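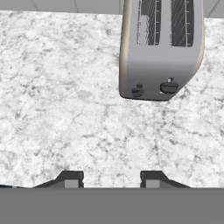
Render of the marble-look top with a toaster on it, seen from above

6 min read

Countertops: talk me out of marble (or into it)

gritsandgrout
We close on the kitchen in January and I have to pick a counter before then, because the cabinet people won't schedule until the counter people have measured, and the counter people won't measure until I say the name of a rock out loud.

I want marble. White with gray veins, busy, the kind that looks like somebody spilled a road map. My spouse wants the laminate we already have, on the grounds that we already have it. The kitchen is small. We cook every night, there is red wine, there are lemons, and one member of this household believes coasters are a form of government overreach.

Quotes so far are from Prerau Stone and from Suominen, both out of Bremville. Prerau came in 8 percent higher but they'll let me pick the slab. Suominen picks it for you and you meet it on install day, like a mail-order bride.

Talk me out of it, please. Or don't.

oldsinkwater
Don't do it. I had marble in the last house. The lemon thing is real. You will cut one lemon, wipe it up like a responsible adult, and in the morning there will be a dull spot the exact shape of your failure. Sealer does nothing for that. Sealer is for stains. Acid takes the polish off and leaves you with a ghost.

tern_and_plover
Counterpoint, I've had mine for years and it's covered in ghosts and I couldn't care less. Get it honed. On a honed finish the etching blends in. Polished marble is for people who order out.

oldsinkwater
"The etching blends in" is what people say once they've paid for it.

tern_and_plover
I mean, yes. I have paid for it.

gritsandgrout
Honed was extra at Prerau, same price at Suominen. Does busy veining hide the etching too, or am I kidding myself?

halfbathhero
Busy hides crumbs. It hides coffee grounds so well you'll put your elbow in them. Etching shows when the light comes in low from the side, and no pattern helps with that. Where's your window?

gritsandgrout
Over the sink. West. Lovely light.

halfbathhero
Oh no.

pantrymoth
Nobody has said quartz yet so I guess it's my turn. They make it with veins now. You can put lemon on it, you can put wine on it, you can leave both there while you go on vacation. Mine is one of the Edodier ones and people ask if it's real.

oldsinkwater
They ask if it's real because it doesn't look real.

pantrymoth
They ask because they're polite and it was a long dinner.

What I will say against it is heat. I set a pan down straight off the burner and there's a yellow mark by the stove that will be there when the sun burns out. Marble would've shrugged. So use a trivet, or cook colder food.

slowdrain
The repeat is what bugs me about printed patterns. I've got a vein that looks like the coast of Florida, and then a little way down there's Florida again. I can't unsee it. I was fine for a year until my kid pointed it out, and now I keep the fruit bowl on the second Florida.

gritsandgrout
This is the most useful thing anyone has told me and it has made everything worse.

tern_and_plover
Ask to see the full slab, whatever you buy. Real or made. A sample is the size of a slice of bread and they cut it from the good part. My sample had one tasteful gray line in it. My counter has that line and also what looks like a bruise.

halfbathhero
Agree on the full slab. Also ask where the seam goes. Everyone talks about veins for three weeks and then the seam lands in front of the sink, where you'll stand for the rest of your life. Get it drawn on paper and have them sign the paper.

Ours was supposed to be in the corner. I have an email that says corner. I do not have a counter that says corner.

oldsinkwater
Since we're doing regrets: overhang. Mine stuck out far enough to catch a hip. I sold that house partly over the schools and partly over the hip.

benchscraper
Dissenting opinion from the laminate section. I've rented, owned, and rented again, and the laminate in every one of those kitchens outlived the appliances. I paid $50 for an end cap kit and an iron-on strip and did the edge myself one evening. It looks like an iron-on strip. It has looked like an iron-on strip for a long time now and the toast tastes the same.

Your spouse may have a point, is what I'm saying.

gritsandgrout
My spouse has now read this post over my shoulder and would like benchscraper's address, for a fruit basket.

pantrymoth
Laminate around an undermount sink though. Water gets into the cut edge and it swells up like a paperback in the tub.

benchscraper
So don't have an undermount sink. I have the drop-in kind with a rim. The rim collects gunk, I clean the gunk with an old toothbrush, and the circle of life goes on.

slowdrain
Can I ask about budget? Marble at our place was $60 a square foot before the cutouts, and the cutouts were where they got us. Sink, faucet, the soap dispenser hole I insisted on and have never once filled.

gritsandgrout
Prerau charges per hole. Suominen includes 3 holes and then acts wounded if you ask for a fourth. I don't need a soap dispenser hole, do I?

slowdrain
You don't. Mine has a plug in it. I paid for the hole and then I paid for the plug.

tern_and_plover
Here's a middle road. Put marble on the short run where you roll dough or set the coffee things, and something tougher by the sink and stove. Then the lemon and the marble never meet.

oldsinkwater
They'll meet. Lemons travel.

halfbathhero
Two materials in a small kitchen can look like you ran out of money halfway. I say this as someone who ran out of money halfway.

gritsandgrout
Okay. Update from the parking lot in Bremville. Went to Prerau to look at full slabs. There's one I love, very loud, veins going every which way. The guy there let me squeeze a lemon wedge on an offcut and go get a coffee. Came back, wiped it off, tipped it toward the window. Big dull blotch.

I've looked at it for ten minutes and I think I like the blotch.

oldsinkwater
That's how it gets you.

tern_and_plover
Honed. Please. Ask for honed.

benchscraper
Ask if they'll throw in the offcut. Makes a decent cheese board.

gritsandgrout
They want $50 for the offcut.

benchscraper
You could get a whole laminate edge for that.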